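Week 2 handout: looking after the sorting cell

Hi all! Bring this with you to the bench, because I talk fast and half of it is stuff I only remember when I'm standing next to the arms. We're working on the two-arm cell at the Clorbridge lab, the one with the cosmetics organizer on the table. Read the whole thing once before you touch the teach pendant, please.

## Before you power up

Walk around the table first. Look at the floor, look at the cables, look at what the last group left behind. The log sheet lives in the blue binder and the last line should have initials on it. If it doesn't, go find Witold Krajewska (office 712) and ask who ran it last.

Then the organizer. It has to go back in the same spot every time or all your taught points are off. I square it up by eye against the back edge of the table, then check it with the feeler block. Anneli Kauppinen does it the other way around, block first, and she's faster than I am, so pick whichever you like.

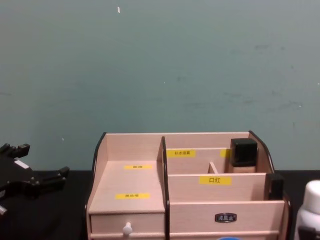

Give it a small push at each corner once it's placed. If it rocks or slides, stop and fix that before anything else. I once spent a whole afternoon in August chasing a "bad" encoder that was really a box sitting on a cable tie, and I'm still a little sore about it.

Now the grippers. Power off for this bit!

- Wiggle each finger by hand. A tiny bit of play is fine, a click isn't.
- Check the finger screws with the short hex key. Snug, no more. They go into soft metal and we've already stripped one set.
- Wipe the fingertips with a dry cloth. No alcohol, it makes the pads go shiny and then they slip.
- Write the cycle count in the log. When I typed this up the right arm was on 3286.

## Checking the wrist camera

People skip this and then wonder why the picks drift. The wrist camera gets knocked a little whenever somebody swaps fingers, and a knock you can't see with your eyes is plenty to miss a lipstick. So, every session: jog to the check pose (program 11), open the live view, and compare it with the reference print taped inside the binder. You want the curved edges of the organizer crisp, and you want to be able to find at least one yellow label you can make out properly. If the label is mush, clean the lens before you go fiddling with the focus. It's nearly always the lens. 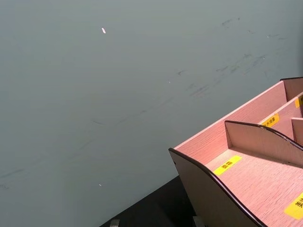 *Wrist camera view over the organizer. The yellow label in the front compartment appears to read 面霜, "face cream".*

If the view has shifted compared to the print, loosen the bracket screws a quarter turn, nudge, tighten, look again. Yu-na Yook wrote the Idura calibration script and it'll do the rest for you, but it can't rescue a camera that's pointing at the wrong thing to start with.

## Slow run over the compartments

Speed down to ten percent, one hand on the stop button, one person only on the pendant. Bring one arm in and keep the other parked well to its own side. Go in from above, and keep an eye on three places: the fingertips against the divider panels, the wrist against the top rim, and the loose cable under the wrist. That cable is the one I worry about most. It loves to hook on a drawer knob, so stop when you're over the compartment and have your partner look from the front before you go any lower.

Don't close the gripper yet. We're only checking clearance here, and if you can't get a finger's width on both sides you reteach the point. Soudabeh Ahmadpour will come around and sign off each pair.

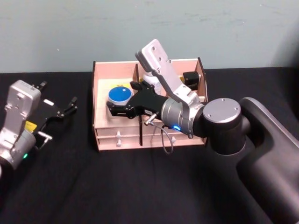

## When something goes wrong

It will, and that's fine. Hit stop, take your hands off everything, and call me or Souad Bouazza over. Don't try to back the arm out by yourself if it's touching the organizer, because the thin panels crack easily. Write down what the pendant said word for word, including the number, before you clear it.

Homework is one page on your own cell check: what you found, what you adjusted, what you left alone. Log sheets go back in the binder.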